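Home | Animals | Space | How Stuff Works

March – by Divina Panganiban

Is a towel really flat?

People say towels are flat. Are you sure? Drop one on a table and look again. It makes hills, caves and corners that point off any old way.

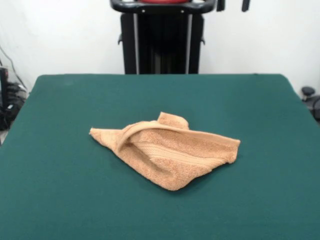
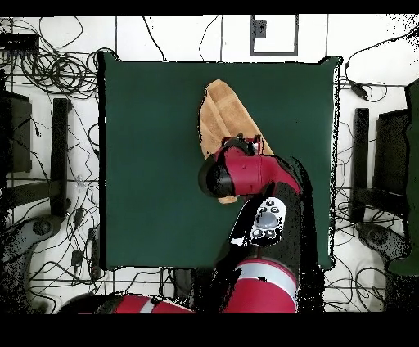
One tan-coloured towel on green cloth. Where are its corners?

Some say thick towels can't fold neatly. I doubt it. Terry cloth has tiny loops – they hold water, and they make folds puffy. Find two corners first, then check for yourself.

40 comments | 300 shares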